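Teaching the robot to tie off a stitch

2022-05-05

I have been meaning to write up the suturing work since January, when we moved from peg transfer to thread. Peg transfer is easy to show a robot. You pick up a ring, you put it on a peg, you do it again. Thread is different, and most of what I thought I knew about giving a good demonstration had to be relearned.

The setup is the usual one for us. I sit at the console with a hand controller on each side and a pedal under my right foot. The arms copy what my hands do, scaled down. Everything gets logged: joint positions, jaw angle, the pedal, and the video from the wrist and from overhead. The logging software is called Kairys and it was written in our lab, so when it crashes we have only ourselves to complain to. The practice pads come from Florodico.

One demonstration is one stitch and its knot. I start recording, drive the needle, pull the thread through, make the throws, tighten, and stop recording. On a good day a full one takes me 54 seconds. My first ones took several minutes and I threw all of them out.

The part that took longest to learn was the thread tail. When you tie by hand you manage the loose end without thinking about it. You feel it drag on a finger and you move. At the console there is no feel at all, so you have to watch the slack the whole time and plan where it will go before you close the jaw.

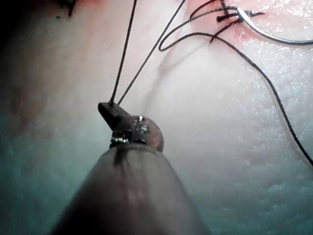

My rule now is to stop for one full second before each grasp and look at the thread. I used to think pauses were bad for the data, and in long stretches they are. The first policy we trained would freeze over the pad for ages, and I'm fairly sure it got that from me sitting there deciding what to do. A short pause in the same spot each time seems to be fine. A long one in a random spot is not.

The other thing I changed was grip. I was grabbing the strand wherever I could reach it. A person can recover from a bad grip. The policy would copy the bad grip and leave out the recovery. Now if I catch the thread too far from where I want it, I let go and regrasp, and I keep that in the recording. We have a tag for it. Those turned out to be some of the more useful demonstrations in the set.

We have nearly 3,000 demonstrations so far, from everyone who has taken a turn. I limit myself to 15 in a row. After that my hands get sloppy and I can see it in the jaw traces, which get jumpy toward the end of a session. Then I get up, walk around, and do labeling for a while.

As for results, the needle drive is decent. The first throw of the knot works more often than it fails. The second throw is poor, and it almost always goes wrong when the tail has wandered somewhere the policy has not seen before. My plan is to record a batch where I set the tail in awkward places on purpose before starting.

I also want to lower the motion scaling by one step for the tightening part. Right now a small twitch at my end is enough to pull the loop crooked. I'll try it next week and post the settings if they hold up.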